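Floor and walkway check, Room 219, Brandport
Done: Nov 13, 2024
Previous check: May
Result: pass, with three things to sort out

I do these on my own, usually with a mug of tea going cold on a windowsill, so please excuse the notes where they wander. Anything marked OK I've looked at properly. Anything marked ACTION needs one of you to do something, and anything marked WATCH is just me being fussy until the next round.

1. Door and threshold
Door opens fully and doesn't catch on the carpet – OK
Threshold strip fixed down at both ends – ACTION
Comment: the hinge end is solid but the other end lifts if you press it with your toe. I've put it on the Mavromatis list because they fitted it and they still owe us a visit for the one downstairs. Please don't tape over it in the meantime, as the tape we used last time rolled up and was worse than the strip.

2. Clear walking route
Width at the narrowest point, 80 cm minimum – OK
Comment: I got 81 with the tape measure, and then I did it again as I didn't trust it. That is cutting it very fine! If one more box goes beside the cupboard we're under, so please, please find another home for the box.
Route to the fire exit clear – OK

3. Carpet surface
Edges flat against the skirting – OK
Joins closed, no gaps you could catch a heel in – OK
Loose loops or snags – WATCH
Small bits dropped on the floor – ACTION
Stains or damp patches – OK
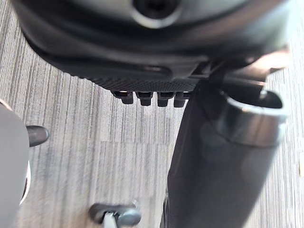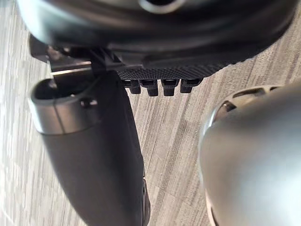 Small dark things on this carpet are my main worry, and I've gone on about it before. Screws, pen lids, little rubber feet off the bottom of things, they all vanish into the pile and then somebody finds them with a thin-soled shoe. The pattern doesn't help one bit. Look at the second photo and you'll see what I mean – grey stripes, some light, some beige, and then those charcoal streaks where you could lose almost anything. I picked up a screw and half a cable clip, and I only found the screw by running my hand along the floor. So the action is a slow once-over with the Flonix before the room is handed to the next group, going across the stripes first and then along them. A quick whizz round the middle doesn't count (I can tell).

The WATCH is for one loop pulled up near the cupboard. I've snipped it level with scissors. If it comes up again don't pull it, just let me know and I'll snip it again or ask Tronow whether they have any of the same carpet left.

4. Cables
No cables lying across the walking route – OK
Cable covers flat and not sliding about – OK
Plugs and sockets undamaged, no scorch marks – OK
Comment: much better than May, when I had a whole paragraph here. Whoever moved the extension lead round behind the desks, thank you. Dark leads blend in with the darker bits of the floor, so keep using the yellow covers even if you think they look ugly.

5. Furniture and anything on the floor
Nothing wobbling when leaned on – OK
Chairs pushed in when not in use – OK
Bags off the floor – ACTION
Comment: there are hooks behind the door and they can take a good heavy rucksack, I tested them with mine. Two bags were on the floor when I came in and I stepped over both of them before remembering I was supposed to be writing it down.

6. Lighting
All lights working – OK
Enough light to see the floor by the door – WATCH
Comment: fine in the morning when I did it. I'd like to have another look late in the afternoon now the days are short, as that corner gets gloomy and it's right by the loose strip.

Still to do
Threshold strip: Mavromatis, job 179
Slow vacuum, both directions: whoever has the room last on Friday
Bags on hooks: all of us, me included
Afternoon light check: me

The signed paper copy is in the folder by the kettle.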